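水中撮影用ハウジング内部結露対策 進捗報告(11月分)

助成元 Pellmont財団 機材開発助成 ご担当者様
報告者 Wiebke Ackermann(Brekimen工房)

いつもお世話になっております。日本語での報告は今回で二回目です。読みにくい表現がありましたら、ご遠慮なくお知らせください。前回いただいた訂正は、この報告書の用語に反映いたしました。特に「曇り」と「結露」の使い分けについて、ご指摘をありがとうございました。

1. 今期の目的

本事業では、ミラーレスカメラ用の水中ハウジングについて、内部に生じる結露を減らす方法を調べております。今期の目的は次の二点でした。一つは乾燥剤を入れる位置を決めることです。もう一つは、真空引きによる漏れの点検を、利用者が一人で行える手順にまとめることです。一つ目は終了いたしました。二つ目は手順書の初稿までできましたが、まだ外部の方に読んでいただいておりません。

2. 乾燥剤の位置

前回の報告では、乾燥剤をカメラの底面の下に置く案をご説明しました。この案は、電池を交換するたびに乾燥剤の袋がずれてしまい、レンズのズームギアに触れることがありました。そのため今期は、背面の液晶の横にある隙間に薄い保持具を取り付け、そこに袋を差し込む方法に変更しました。

保持具は三つの形を試しました。最初の形は袋を押さえる力が弱く、ハウジングを逆さにすると袋が落ちました。二番目の形は十分に固定できましたが、手袋をしたままでは袋を取り出せません。三番目の形は片側だけを開けたもので、現在はこれを標準としております。材料はまだ決定しておらず、試作品では手に入りやすい樹脂を使用しています。

水槽での試験は18回行いました。室温の部屋でハウジングを閉じ、冷水に沈めて、レンズの前面に曇りが出るまでの時間を記録する方法です。保持具のない状態では、毎回どこかの時点で曇りが認められました。三番目の形を使った場合、曇りが出たのは5回で、そのうち四回は湿度の高い日にハウジングを閉じたときのものでした。残りの一回については原因がわかっておりません。Oリングの傷も調べましたが、異常は見つかりませんでした。

正直に申し上げますと、この結果だけでは、保持具の効果と、部屋の湿度の影響とを十分に分けることができません。次の期には、閉じる前の湿度を必ず記録することにいたします。今期の記録用紙には湿度の欄がなく、私の準備不足でした。
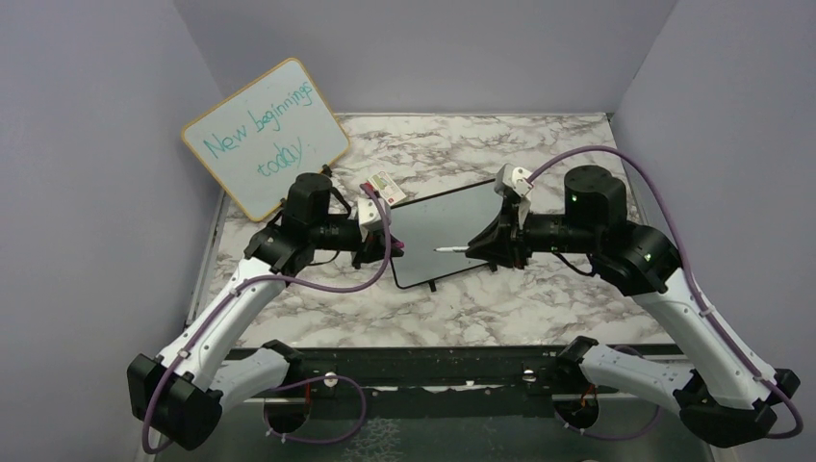
ボードの文字は「New beginnings today」

3. 真空引きによる漏れの点検

手動ポンプでハウジング内の空気を抜き、しばらく置いて、圧力が戻らないことを確かめる点検です。市販の製品にも同様の仕組みがありますが、当工房のハウジングは古い型の本体に後から弁を取り付けるため、弁の位置が機種によって異なります。手順書では、弁の位置ごとに図を分けることにしました。

初稿を書いているときに困ったのは、待ち時間の書き方です。短すぎると小さな漏れを見逃しますし、長すぎると船の上では守っていただけません。Budvilleの潜水店で店員の方にうかがったところ、出港前に一度、潜る直前にもう一度、短い点検をするほうが現実的だというご意見でした。このご意見に従い、長い点検は前日の夜に宿で行い、当日は短い点検を二度行うという構成に改めました。

また、点検の途中でハウジングを日なたに置くと、内部の空気が温まって圧力が変わります。漏れがないのに漏れがあるように見えるので、初稿では一ページ目に注意として書きました。文が少し長いため、図に置き換えることも考えております。

4. 水深での確認

Ngui湾での潜水試験は一度だけ実施できました。二度目は波が高く、船長の判断で中止になりました。一度目の試験では、カメラを入れないハウジングに重りと吸水紙を入れて沈めました。引き上げた後、吸水紙に変色はありませんでした。ただし一度の結果ですので、報告書の結論に使うことは控えたいと考えています。カメラを入れた状態での試験は、ボタンの押し心地も含めて、次の期に行います。

シャッターレバーについて、小さな問題が一つ見つかりました。深いところではばねの戻りが遅くなり、半押しのつもりが全押しになることがあります。結露とは別の問題ですが、利用者には大事なことと思いますので、ここに記録しておきます。ばねを強いものに替える案と、レバーの軸の潤滑剤を替える案があり、費用のかからない後者から試します。

5. 支出

今期は消耗品として、乾燥剤、Oリング、潤滑剤、吸水紙を購入し、合計は750ユーロでした。中止になった潜水試験の船代は、船長のご厚意により次回に振り替えていただけることになり、今期の支出には含めておりません。手動ポンプの圧力計が一台故障し、修理に99ユーロかかりました。これは消耗品ではありませんので、別の項目に計上しております。領収書の写しは別便でお送りいたします。

6. 遅れている点

手順書の外部確認が予定より遅れております。お願いしていた方が長い航海に出られ、連絡が取れなくなりました。Budvilleの潜水店に代わりをお願いし、店員二名の方に読んでいただけることになりました。英語版とドイツ語版を先に確認し、日本語版はその修正を入れてから作成します。

7. 次の期の予定

・閉じる前の湿度を記録したうえで、水槽試験をやり直す
・保持具の材料を決め、塩水に浸した後の変形を調べる
・Ngui湾でカメラを入れた潜水試験を行う
・シャッターレバーの潤滑剤を二種類比べる
・手順書の外部確認を終え、図を描き直す

8. ご相談

保持具の図面を公開してよいかどうか、財団のお考えをうかがいたく存じます。申請書には「成果を広く共有する」と書きましたが、図面そのものを含むのか、報告書だけでよいのか、私には判断ができませんでした。個人で古いハウジングを修理している方から問い合わせもいただいており、可能であれば図面も公開したいと希望しております。次の報告の前にお返事をいただけますと、準備を進めることができます。

どうぞよろしくお願い申し上げます。

Wiebke Ackermann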